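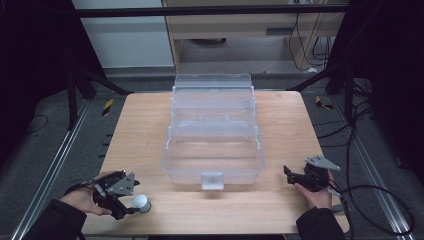
Barnness Home Cooks' Club -- Recipes & How-Tos

How to make lemon curd without scrambling it

Posted 2020-06-26 by Aoife Brennan

We use cookies to remember your settings and to see which recipes get read. Carry on browsing if you're happy with that, or change your preferences at any time.

I made my first lemon curd in April, with a bag of lemons that needed using up, and it was basically sweet omelette. I sieved it, I put it on toast anyway and I told the family it was rustic! Since then I've made it most weeks and I've settled on a way that works for me every time, so several of you have asked me to write it up.

You'll need:

4 unwaxed lemons, zest and juice
200g caster sugar
100g butter, cubed
3 whole eggs and 1 extra yolk
a pinch of salt

It fills two ordinary jam jars with a bit left over for the cook.

First job is the jars. Wash them in hot soapy water, rinse, and put them in a low oven while you get on with everything else. Lids can sit in a bowl of just-boiled water.

Grate the zest straight into a heatproof bowl with the sugar and rub the two together with your fingertips until the sugar goes damp and yellow and your kitchen smells wonderful. I skipped this for ages and the flavour is so much better with it. Add the lemon juice, butter and salt, then set the bowl over a pan of barely simmering water. The bottom of the bowl mustn't touch the water. Stir now and then until the butter has melted.

Now take the bowl OFF the heat and leave it for five minutes. This was my mistake the first time -- I tipped the eggs into a hot bowl and they set on the spot. Beat the eggs and yolk together with a fork, pour them in slowly through a sieve, and whisk as you go.

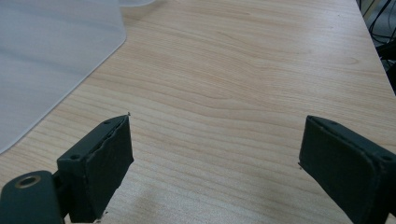
Back over the pan it goes, on the lowest heat you've got, and you stir. And stir. Use a spatula so you can get right round the sides. It'll look like nothing is happening for ages (put the radio on), and then it'll start to feel heavier and leave a trail. If you have a thermometer you want about 70C. If you haven't, dip a wooden spoon in and run your finger down the back; when the line stays put, it's done.

It should look like runny custard at this point. Don't keep cooking it to make it thicker, it sets up loads as it cools.

Pour into the warm jars, put the lids on and let them cool before they go in the fridge. I eat mine within two weeks. It also freezes well in a small tub, leaving a little space at the top, and it stays soft enough to spoon.

If you do see little white flecks, whip the bowl off the heat, whisk hard and push the lot through a sieve. Mine has been rescued that way more than once.

Next time: what to do with all those egg whites.

Comments (3)

Tanner Paquette
Made this last night with limes, used 6 as they were tiny. Set beautifully. Might cut the sugar a bit next time.

Francine Perron
Can I do it in the microwave? My hob only has two settings, off and volcano.

Aoife Brennan
Francine, yes, short bursts on medium and whisk well between each one. Keep a close eye on it near the end!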